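台式电烤箱

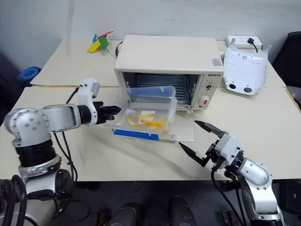 塔希拉·斯瓦蒂（Tahira Swati）认为，“小烤箱”这一俗称容易误导使用者，因为容积缩小之后改变的首先是加热元件与食物之间的距离，沿用嵌入式烤箱的温度和时间，表面往往先焦而内部未熟。她主张条目应以“台式电烤箱”为正名，俗称仅作重定向。

台式电烤箱，又称小型电烤箱、桌面烤箱，俗称小烤箱，是一种置于台面使用的电加热烹饪器具，以电热管产生的辐射热为主、腔内空气对流为辅，对食物进行烘烤、复热或烤制上色。与嵌入式烤箱相比，其腔体较小，升温较快，温度波动也较大。与弹出式多士炉相比，其腔体横置，食物平放于烤网或烤盘上，可处理带有馅料、油脂或形状不规则的食物。

名称

中文里“电烤箱”一词同时涵盖嵌入式与台式两类产品。粤语地区多称“焗炉”，其中体积较小者称“多士焗炉”。台湾地区习惯以“小烤箱”指无精确温控的机型，以“烤箱”指带温控且容积较大的机型，两者界限并不严格。英语中的 toaster oven 与本条目所述器具大致对应。

结构

外壳多为喷涂钢板，常见颜色有米白、黑、银灰等。内胆采用镀锌板、镀铝板或不锈钢，内壁设有若干层导槽，用以承托烤网与烤盘。烤网由金属条焊接而成，允许热量自下方直接到达食物底部；烤盘置于烤网之下时，兼作接油盘。

箱门通常为下翻式，以底边为轴向前放平，门板中部镶嵌钢化玻璃，便于观察上色情况。放平后的门板可短暂承接取出的容器，但铰链并非按承重件设计，多数说明书不建议在其上长时间放置重物。部分机型的铰链与烤网以挂钩联动，开门时烤网随之向外滑出一段。侧开门机型占用的前方空间较少，在小容积产品中较为少见。

控制面板一般位于箱门右侧，自上而下排列旋钮。两旋钮机型多为温度与定时各一，三旋钮机型另设上下管切换。机械定时器以发条驱动，归零时切断电源并敲铃。指示灯在加热期间点亮；带温控器的机型中，指示灯可随温控器通断而明灭，不应据此判断故障。

加热元件

电热管按材料分为石英管与金属管两类。石英管通电后很快发红，适合吐司等短时上色的用途，但质地较脆，受撞击或遇冷水易裂。金属管升温较慢，热惯性较大，腔温相对平稳。常见布置为上下各一至两根，部分机型在后壁加装风扇，以减小腔内温差。

使用

预热是指空腔加热至设定温度的过程。烘焙类食物一般需要预热，复热类食物可视情况省略。由于旋钮刻度与实际腔温之间常有偏差，使用者多在烤网中部放置独立温度计加以校正。

薯条是台式电烤箱常见的复热对象。冷却后的薯条表层因吸收内部水分而变软，微波加热难以恢复其脆度，干热则可使表层重新失水。操作时应将薯条单层铺开，避免堆叠；堆叠部分水汽不易散出，成品软硬不均。中途翻动一次即可。冷冻薯条可不解冻直接入箱，时间相应延长。

盛装食物的塑料盒一般不得进入加热腔。聚丙烯容器虽多标示可用于微波炉，其耐热上限仍低于烤箱的常用温度；聚苯乙烯与聚对苯二甲酸乙二醇酯（PET）容器更易软化变形。食物应先移至金属、耐热玻璃或陶瓷器皿，再行加热。

放置与安全

箱体两侧、背面与顶部须留出散热间隙，具体数值以各机型说明书为准。顶面在工作时温度较高，不宜覆盖织物或堆放杂物。电源线应避开箱体背面的高温区域。因额定功率较大，不宜与电水壶等器具共用同一延长线插座。

清洁

清洁前应断开电源并待箱体冷却。烤网与烤盘可拆下浸泡，内壁以拧干的软布擦拭，电热管不使用清洁剂。碎屑盘位于下管之下，积屑过多时受热冒烟，需定期抽出清理。玻璃门上的油膜可用小苏打糊敷置后擦除，钢丝球会留下划痕，不宜使用。

参见

多士炉
空气炸锅
微波炉
烤网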